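Minutes: open day debrief, Latden workshop
June. Minutes taken by Dario Negri

1. The Vivovness open day ran from 10 am to 3 pm. Roughly 50 people came. The demonstration was robot work on an opened desktop computer.
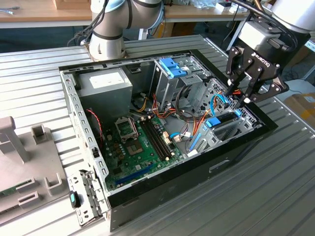
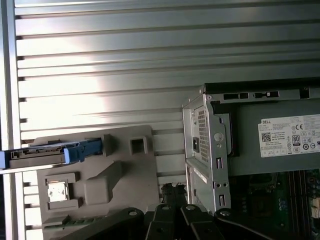
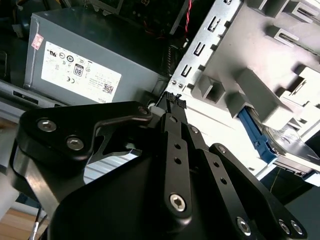
Fingers on a small black connector.

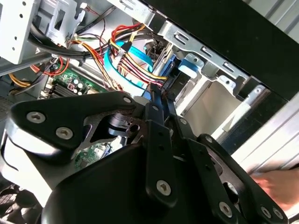 2. Visitors from Saretti asked about cycle times. Figures to be sent to them by the end of the month.

3. Bortolotti want a second visit for 38 staff. Agreed, in two groups.

4. Parking was short. Use the rear yard next time.

5. Minutes of the last meeting approved.

Contact: Latden office, ext. 723 | © Vivovness | Back to top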